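Cotton Shrinkage and Returns: Frequently Asked Questions

Does Dandel pre-shrink its knitwear?
All jersey is compacted at the Jarnum mill before cutting. Compacting removes most of the lengthwise shrinkage. Some remains, and it is released over the first 2 washes.

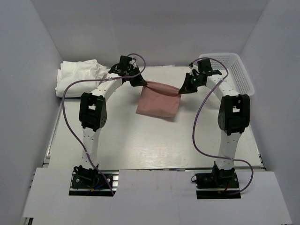
Lorna Aquino asks whether the size chart already allows for this. It does. Chart measurements are for garments after a second wash, so a new shirt will measure slightly longer than listed.

Which direction does jersey shrink?
Mostly in length. Knit loops are stretched lengthwise during finishing and relax when soaked. Width may increase a little as length is lost.

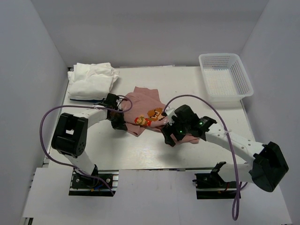

Tumble drying adds to the effect. Heat and agitation together allow the loops to settle further than line drying does. Use the low setting and remove the garment while slightly damp.

Can a shrunken shirt be recovered?
In part. Soak it in lukewarm water, press out the water without wringing, and ease the fabric lengthwise by hand. Dry flat. Repeat if needed. Fabric with elastane should not be stretched this way.
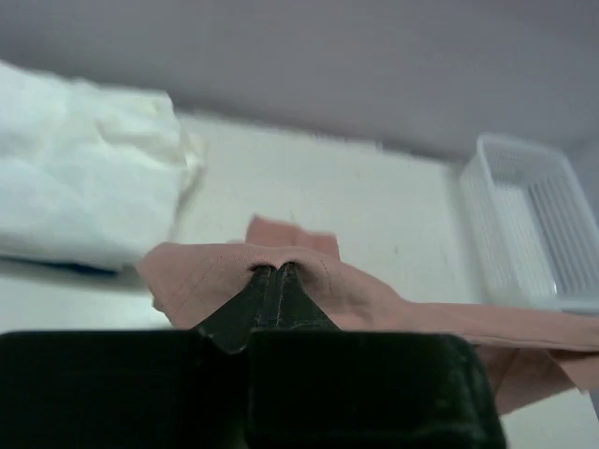 Pink cloth, raised into a fold.

How should printed garments be washed?
Inside out, in cool water, with no fabric softener. Iron on the reverse side only. Prints do not shrink at the same rate as jersey, and a hot wash may cause puckering at the print edges. 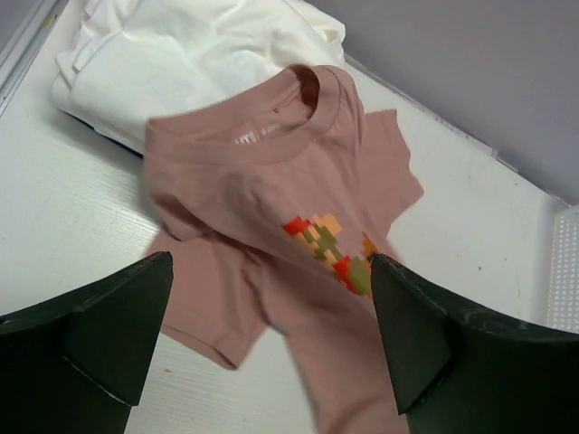 Plain and printed garments can go in the same load if the colors are similar. Wash dark shades separately the first time.

What if a shirt shrinks below the chart size?
Send the order number and a flat measurement from shoulder seam to hem to the Josberg service desk. Claims for orders placed before 8th January are handled under the old terms.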